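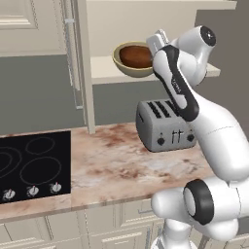
Petite histoire de panne pour finir la semaine, vous me direz si ça vous parle ! Sur Omlow, notre cuisine simulée, le bras se mettait en arrêt de sécurité pour « collision », et toujours côté étagère. Avec la pince aussi près du bol, on a d'abord accusé la planche, évidemment.
12 commentaires · 30 partages 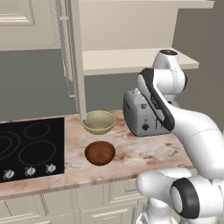

Tzu-hsuan Au a donc relu les journaux : 87 arrêts sur 1 000 essais, dont plusieurs bras loin de l'étagère. Le coupable, c'était l'enveloppe de collision du grille-pain, restée trop haute depuis une mise à jour d'avril. Et comme l'avant-bras passe juste devant lui, forcément…
4 commentaires · 9 partages

Enveloppe corrigée hier soir, on relance tout lundi (et je garde le seuil d'arrêt tel quel, na !). Merci à l'équipe Vostham pour sa patience.
2 commentaires · 6 partages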